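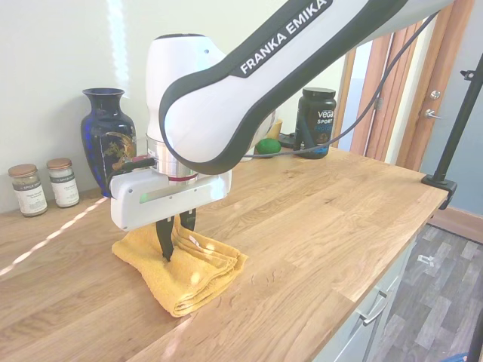
하다드 목사가 주기도문을 잊었다는 말을 처음 한 사람은 안스 판 아커였다. 그는 예배가 끝나고 외투를 입으면서 그 말을 했다. 목사관에 수프를 가져다주러 갔다가 같이 식사 기도를 하게 됐는데, 노인이 "우리에게 일용할"까지 하고 멈추더니 다음을 못 찾더라는 것이었다.

"일용할 양식이잖아." 안스가 말했다. "그걸 못 찾으셨어. 숟가락을 들고 가만히 계셨다니까."

나는 그때 성가대석의 악보를 걷고 있었다. 악보를 다 걷은 다음 몇 시쯤 가면 목사님이 깨어 계시느냐고 물었다. 안스는 네 시가 제일 낫다고 했다.

데즈먼드 하다드는 애도츠테드 교회에서 오래 일하고 은퇴한 뒤에도 목사관 뒤채에 그대로 살았다. 후임으로 온 아데수와 위케 목사가 그러시라고 했기 때문이다. 위케 목사는 집이 넓어서 좋을 게 없다고 했고, 난방비 얘기도 했다. 뒤채에는 방이 하나, 부엌이 하나 있었고 창문은 묘지 쪽으로 나 있었다. 하다드 목사는 그 창문 앞에 의자를 놓고 앉아 있었다.

나는 성경을 가지고 가서 읽어 드렸다. 처음에는 시편을 읽었다. 시편은 그가 나보다 잘 알았고, 내가 한 절을 읽으면 다음 절을 먼저 말할 때도 있었다. 어떤 날은 그러지 못했다. 그런 날에는 내가 읽는 것을 끝까지 듣고 고맙다고만 했다.

"코리나 하우저지." 하루는 그가 말했다.

"네."

"자네 세례는 내가 줬나?"

"아니요. 저는 어른이 돼서 왔어요. 펠툴룸에서요."

"펠툴룸." 그가 말했다. "거기는 배가 하루에 한 번이었지."

"지금은 다리가 있어요."

그는 다리 이야기에는 관심이 없었다. 다시 읽으라고 손짓을 해서 나는 시편 서른두 편을 읽었다. 내가 입을 열지 아니할 때에 종일 신음하므로 내 뼈가 쇠하였도다. 그 구절에서 그가 손을 들었다.

"거기서 그만."

나는 그만 읽었다. 그는 창밖을 한참 보고 있다가 편지를 한 장 써야겠다고 했다. 손이 떨려 쓸 수 없으니 부르는 대로 받아 적어 달라고 했다. 나는 가방에서 공책을 꺼냈다. 그런데 그는 부르지 않았다. 받는 사람의 이름은 그레이엄 세지윅이라고 했고, 그다음에는 잠이 들었다.

그레이엄 세지윅이라는 이름은 나도 알고 있었다. 교회에 나오지 않는 사람이었지만 사람들이 말을 할 때 가끔 나왔다. 오르간을 고치러 오는 래트셉의 기사가 한번은 그 이름을 대면서 잘 지내느냐고 물은 적이 있다. 오르간은 원래 세지윅이 쳤다고 했다. 안스는 그때 대답을 안 하고 페달이 뻑뻑하다는 말만 했다.

그날 저녁 나는 안스에게 전화를 걸어 물었다.

"동생 때문이야." 안스가 말했다. "그레이엄한테 동생이 있었어. 술을 많이 마셨고, 마지막에는 스스로 그랬어. 데즈먼드가 장례를 안 해 줬고."

"안 해 줬다고요?"

"교회에서는 안 된다고 했어. 묘지도 안 된다고. 그때는 그런 분이었어. 나중에는 안 그러셨지. 나중에는 누구든 다 해 주셨는데, 그 집은 이미 워늘로로 이사를 간 뒤였어."

"동생은 어디에 묻혔어요?"

"워늘로 공동묘지. 기도는 그레이엄이 혼자 했대. 찬송도 혼자 부르고."

전화를 끊고 나서 나는 공책에 세지윅이라고 써 놓은 것을 보았다. 철자가 틀려서 고쳤다.

편지를 받아 적는 데는 네 번이 걸렸다. 첫 번째 날은 이름뿐이었다. 두 번째 날에 그는 인사말을 불렀는데, 너무 길고 설교 같았다. 본인도 그렇게 생각했는지 줄을 다 그으라고 했다. 세 번째 날에는 나를 위케 목사로 알아보았다. 그는 나에게 부활절 헌화를 누가 맡았느냐고 물었고, 나는 모른다고 했다. 그는 후임자가 그런 것도 모르면 안 된다고 했다.

나는 그 일을 위케 목사에게 이야기했다. 위케 목사는 웃지 않고 들었다.

"편지는 쓰시게 해요." 그녀가 말했다. "그런데 받는 쪽도 생각해야 해요. 이분이 편해지려고 저쪽에 짐을 보내는 게 될 수도 있으니까."

"그러면 쓰지 말아야 할까요?"

"그 말이 아니에요. 보내기 전에 읽어 보라는 말이에요. 읽어 보고, 용서해 달라는 말이 있으면 한 번 더 생각해 보세요. 미안하다는 말하고는 다르니까."

나는 그 두 가지가 어떻게 다른지 그 자리에서는 몰랐다. 집에 가면서 생각해 보니 미안하다는 말은 받는 사람이 아무것도 안 해도 되는 말이었다.

네 번째 날에 하다드 목사는 맑았다. 내 이름을 알았고, 무슨 편지인지 알았고, 어디까지 썼는지도 물었다. 다 그었다고 하니까 잘했다고 했다. 그리고 처음부터 끝까지 쉬지 않고 불렀다. 나는 한 군데도 다시 말해 달라고 하지 않았다. 쓰다가 놓칠까 봐 줄도 안 맞추고 썼고, 집에 와서 깨끗한 종이에 옮겼다.

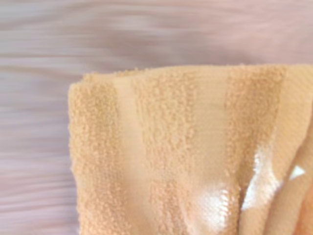 애도츠테드, 11월

그레이엄에게.

데즈먼드 하다드요. 글씨는 다른 사람 것이지만 말은 내 말이오. 내가 요즘 잊는 것이 많아서, 잊기 전에 적어 두려 하오.

자네가 동생 일로 나를 찾아왔을 때 나는 문을 열고 나가서 문간에서 말했소. 안으로 들어오라고 하지 않았소. 비가 왔고 자네는 모자를 손에 들고 있었소. 나는 규정을 말했소. 규정을 다 말하는 데 오래 걸리지 않았는데 자네는 끝까지 듣고 알겠다고 하고 갔소.

나는 그 규정을 그 뒤에 다시 찾아보았소. 내가 말한 것처럼 적혀 있지 않았소. 내가 그렇게 배웠다고 생각했고, 확인하지 않았소. 확인했더라도 나는 아마 같은 말을 했을 것이오. 그때 나는 그런 일을 무서워했고, 무섭다고 말하는 대신 규정이라고 말했소.

자네 동생은 교회 마당에 누울 수 있었소. 내가 막았소. 막을 자격이 없었소.

자네가 그날 혼자 부른 찬송이 몇 장이었는지 나는 들어서 아오. 629장이었다고 들었소. 나는 그 뒤로 예배에서 그 장을 고르지 못했소. 사람들은 내가 그 곡을 싫어하는 줄 알았을 것이오.

답장은 쓰지 않아도 되오. 와 달라는 것도 아니오. 내가 잘못했고, 잘못했다는 것을 안다는 말을 자네가 가지고 있어야 할 것 같아서 보내오.

데즈먼드 하다드

나는 그 편지를 위케 목사에게 보여 주었다. 그녀는 서서 한 번 읽고 앉아서 또 한 번 읽었다. 용서해 달라는 말은 없었다.

"우편으로 보낼 거예요?" 그녀가 물었다.

"그러려고요."

"주소는 있어요?"

주소는 없었다. 안스도 정확한 주소는 모른다고 했고, 워늘로에서 물어보면 알 거라고 했다. 교회 장부에는 애도츠테드 시절의 주소만 있었고 그 집은 이제 치과였다. 그래서 내가 가지고 가게 되었다. 하다드 목사에게는 말하지 않았다. 네 번째 날 다음부터 그는 편지에 대해서 묻지 않았다. 서명을 받으러 갔을 때도 무엇에 서명하는지 묻지 않고 천천히 이름을 썼다. 서명은 설교단 뒤 액자에 있는 것과 똑같았다.

워늘로까지는 버스로 한 시간이 조금 넘었다. 나는 편지를 성경 사이에 끼워서 구겨지지 않게 했다. 버스에는 학생 몇 명과 닭 사료를 든 남자가 있었고, 학생들은 학교 앞에서 다 내렸다. 가는 동안 나는 뭐라고 할지 생각했다. 교회에서 왔다고 하면 문을 닫을 것 같았다. 교회에서 안 왔다고 하면 거짓말이었다.

우체국에서 물으니 창구의 여자가 세지윅 씨는 양조장 뒷길 끝 집에 산다고 알려 주었다. 피아노 조율을 맡기러 왔느냐고 묻기에 아니라고 했다. 그녀는 그래도 요즘은 예약이 밀렸을 거라고 했다.

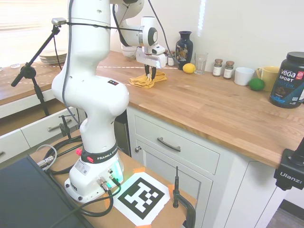 그레이엄 세지윅은 내가 생각한 것보다 키가 작았다. 문을 연 그의 손에는 조율 망치가 들려 있었고, 안경은 이마에 올라가 있었다. 나는 버스에서 준비한 말을 하나도 쓰지 못하고 애도츠테드에서 왔다고 했다. 그는 나를 한 번 보고 들어오라고 했다. 문간에 세워 두지 않았다는 것을 나는 나중에야 생각했다. 그가 데려간 곳은 부엌이었다. 두꺼운 나무 조리대가 있었고 그 위에 노란 천이 구겨진 채로 있었다. 그는 그것을 집어 조리대를 한 번 훔치고, 같은 자리에 도로 구겨 놓고, 주전자를 올렸다.

"누가 죽었소?" 그가 물었다.

"아니요."

"애도츠테드에서 사람이 오면 보통 누가 죽은 거라서."

"하다드 목사님 편지를 가져왔어요."

그는 주전자 앞에서 돌아서지 않았다. 물이 끓을 때까지 그대로 서 있었다. 나는 편지를 꺼내 식탁 위에 놓았다. 꺼내면서 보니 시편 서른두 편이 있는 쪽에 끼워져 있었는데 일부러 그런 것은 아니었다.

"그 양반이 썼소?"

"부르시고 제가 적었어요. 서명은 직접 하셨고요."

"정신은 있소?"

"있을 때가 있어요."

그는 차를 두 잔 따라 한 잔을 내 앞에 놓고 맞은편에 앉았다. 봉투를 뜯는 데 칼을 썼다. 편지를 읽는 동안 나는 벽을 보고 있었다. 벽에는 달력이 있었고 조율하러 갈 집들의 이름이 연필로 적혀 있었다. 그는 다 읽고 나서 앞장으로 다시 넘겼다가 내려놓았다.

"비는 안 왔소." 그가 말했다.

나는 무슨 말인지 금방 알아듣지 못했다.

"그날 비는 안 왔다고. 모자도 안 썼고. 나는 모자를 쓰는 사람이 아니오."

"그렇게 부르셨어요."

"그랬겠지." 그는 차를 마셨다. "다른 날하고 섞인 모양이군. 그래도 문간은 맞소. 문간에서 그랬지."

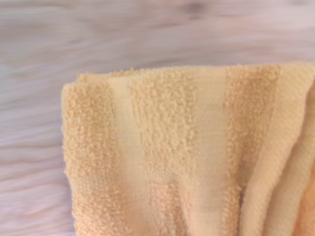 그는 편지를 접지 않고 펴 놓은 채로 이야기를 했다. 묻지 않았는데 동생 이야기를 했다. 동생은 노래를 잘했고 오르간은 못 쳤고, 둘이 한집에서 연습을 하면 동생이 먼저 싫증을 냈다고 했다. 군대에 다녀온 다음부터 술을 마셨다고 했다. 마지막 겨울에는 일을 구했고 사람들이 다들 나아졌다고 말했다고 했다.

"나도 그렇게 말했소." 그가 말했다. "나아졌다고. 그 주에도 그랬소."

나는 위로할 말을 찾다가 그만두었다. 나는 그 사람의 동생을 몰랐고, 그를 안 지도 반 시간이 되지 않았다.

"장례에는 세 사람이 왔소. 나하고, 어머니하고, 삽 든 사람. 삽 든 사람은 제 일을 하러 온 거지만 찬송할 때 모자를 벗어 줬소. 거기서 모자가 나왔을지도 모르겠군. 내가 누구한테 그 얘기를 했고, 그 사람이 데즈먼드한테 하고."

"찬송은 혼자 부르셨다고 들었어요."

"어머니는 노래를 못 하셨소. 울어서가 아니라 원래 못 하셨소." 그가 말했다. "몇 장이라고 했더라. 육백이십구. 그건 맞소. 그건 맞게 기억하는군."

그는 일어나서 찻잔을 개수대에 가져갔다. 돌아와서는 앉지 않고 의자 등을 잡고 섰다.

"나한테 뭘 바라는 거요?"

"아무것도요. 편지에도 그렇게 쓰셨어요."

"그 양반 말고. 당신 말이오. 당신은 버스를 타고 왔잖소."

나는 생각해 보았다. 생각하는 동안 그는 재촉하지 않았다.

"주소를 몰랐어요." 내가 말했다. "그래서 왔는데, 오면서 보니까 저도 좀 보고 싶었던 것 같아요. 그 편지를 받는 분을요. 제가 받아 적었으니까요."

그는 고개를 끄덕였다. 그러고는 작업실을 보여 주었다. 업라이트 피아노의 앞판이 떼어져 있었다. 학교에서 맡긴 것이라고 했다. 그가 건반 하나를 누르고 핀을 조금 돌리고 다시 눌렀는데, 나는 무엇이 달라졌는지 듣지 못했다. 그는 래트셉에서 아직 애도츠테드 오르간을 봐 주느냐고 물었다. 그렇다고 하자 페달은 어떠냐고 물었다.

"안스가 늘 뻑뻑하다고 해요."

"안스는 발에 힘을 너무 줘." 그가 말했다. "그건 오르간 탓이 아니오."

버스 시간이 되어서 나는 외투를 입었다. 그는 큰길까지 같이 나왔다. 걸으면서는 양조장에서 나는 냄새 이야기와 도로 공사 이야기를 했다. 정류장에 와서 그는 주머니에 손을 넣고 서 있다가 말했다.

"비는 안 왔다고 전해 줘요."

"그 말만요?"

"그 말만. 알아들으면 알아듣는 거고."

애도츠테드에 돌아왔을 때는 어두웠다. 나는 집에 들르지 않고 뒤채로 갔다. 안스가 와 있었고 수프가 불 위에 있었다. 하다드 목사는 창 앞 의자에 앉아 있었는데 바깥이 어두워서 유리에는 방 안이 비쳤다.

"세지윅 씨를 만났어요." 내가 말했다. "편지 드렸어요."

그는 나를 보았다. 나를 누구로 알고 있는지는 알 수 없었다.

"그날 비는 안 왔다고 전해 달래요."

안스가 숟가락을 든 채로 이쪽을 돌아보았다. 하다드 목사는 내 말을 듣고 입술을 조금 움직였다. 한참 있다가 그가 말했다.

"안 왔나?"

"안 왔대요."

"그럼 왜 젖어 있었지." 그가 말했다. "내가 보기에는 젖어 있었는데. 얼굴이."

안스가 불을 끄고 수프를 그릇에 담았다. 우리는 세 사람이 앉기에는 좁은 식탁에 의자를 당겨 앉았다. 안스가 기도하시겠느냐고 물었고 그는 하겠다고 했다. 그는 눈을 감고 하늘에 계신 우리 아버지여, 하고 시작했다. 일용할 양식은 지나갔다. 우리가 우리에게 죄 지은 자를, 하는 데서 멈추었다.

나는 다음 말을 알았고 안스도 알았다. 안스가 입을 떼려는 것을 내가 팔을 건드려 말렸다. 말려 놓고는 그게 옳은 일인지 자신이 없었다. 수프에서 김이 올라왔다. 옆 건물에서 위케 목사가 문을 잠그는 소리가 났고 마당을 건너는 발소리가 났다.

하다드 목사는 눈을 뜨지 않고 있다가 다시 처음으로 돌아갔다. 하늘에 계신 우리 아버지여. 이번에는 우리도 같이 했고, 같은 자리에 왔을 때는 셋이 함께 지나갔다. 다 하고 나서 그는 수프가 싱겁다고 했다. 안스가 소금을 건넸다.

다음 주일에 나는 안스에게 버스 번호와 내리는 정류장을 적어 주었다. 안스는 그걸 지갑에 넣으면서 갈지 안 갈지는 모르겠다고 했다. 나는 세지윅 씨가 페달 이야기를 했다는 말은 하지 않았다. 그 말은 그가 직접 할 수도 있을 것이었다.

그날 찬송은 위케 목사가 골랐다. 번호판에 숫자를 끼우는 것은 내 일이어서 나는 예배 전에 의자를 놓고 올라가 여섯을 끼우고 둘을 끼웠다. 아홉은 상자에 없었다. 한참 찾다가 여섯이 하나 더 있어서 그걸 거꾸로 끼웠다.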